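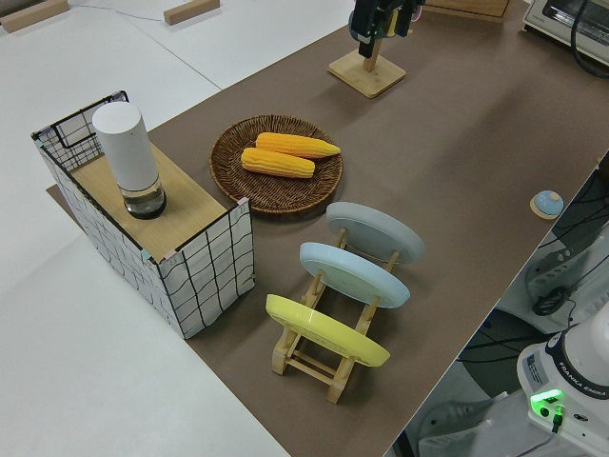 Print this page | E-mail this page

Search this site Enter keywords Go

Household Economics and Material Life
Unit 4 Handout: Storage, Provisioning, and the Household Inventory

Instructor: Parveen Mohmand
Section leaders: Ansel Schumacher, Harpreet MacPherson

Purpose of the unit

This unit considers how households keep goods between the time they are acquired and the time they are used. Students often treat storage as a minor matter of furniture. For the purposes of this course it is a form of economic behavior. A family that can keep flour for three months buys at different times, and at different prices, from a family that must buy flour each week.

The readings are drawn from two bodies of material. The first is the Grellby survey, which recorded the contents of 158 homes in a single market town. The second is a set of probate inventories from the parish of Ballisov, transcribed by Dariusz Chmielewska. The two sources were made for different reasons and should be read with those reasons in mind.

Key terms

Stock: goods held at a given moment, measured without regard to how long they have been held.

Flow: goods entering or leaving the household over a stated period.

Turnover: the rate at which stock is replaced. A jar of salt may have a turnover of many months. Bread has a turnover of a day or two.

Reserve: the part of the stock that the household does not expect to use in ordinary conditions. Reserves are difficult to identify in a written list, and students should be careful when claiming to have found one.

Reading an inventory

Probate inventories were made after a death, usually by neighbors appointed for the task. The appraisers walked from room to room and wrote down what they judged to be worth money. Goods of little value were often grouped under a single heading, such as "other small things in the kitchen." Food that would spoil was commonly left out altogether.

It follows that the absence of an item from the list is weak evidence that the household did without it. Chmielewska's transcription contains 1,491 entries, and only nine of them name a basket. No historian of the parish believes that baskets were rare. They were cheap, they were made at home, and the appraisers passed over them.

The order of entries also deserves attention. Where a chest is followed by linens, the linens were probably inside the chest — although the appraisers seldom say so. Students should mark such inferences clearly in their written work and keep them apart from what the document states.

The Grellby survey

The Grellby survey was carried out in February, when household reserves were expected to be low. Interviewers visited in the evening and asked the person in charge of cooking to name every container in the kitchen and its contents. The director, Sohail Chaudhry, later wrote that the season had been a mistake. Many respondents described what they usually kept and gave little account of what they had on that day.

More than 66 of the households reported keeping dry goods outside the kitchen, in bedrooms, stairwells, or sheds. This finding has been widely discussed. Some readers take it as a sign of crowded housing. Schumacher's article, assigned for this unit, argues that it reflects the habit of buying in bulk after harvest. The survey form did not ask about floor space, and the question cannot be settled from the returns alone.

Required reading

Chaudhry, Report on the Grellby Returns, chapters 2 and 5.
Chmielewska, The Ballisov Inventories, introduction and entries for the first three households.
Schumacher, "Bulk Buying and the Spare Room" (course packet).

Written assignment

Choose one household from the Ballisov transcription. Prepare a table of its stored goods under the four key terms, leaving blank any column for which the evidence is insufficient. Attach a commentary of two pages explaining your decisions. Commentaries that estimate turnover must state the basis of the estimate.

Work is due by 5 p.m. on Sunday and should be submitted to your section leader. Requests for an extension must be made in writing before the deadline.

Print this page | E-mail this page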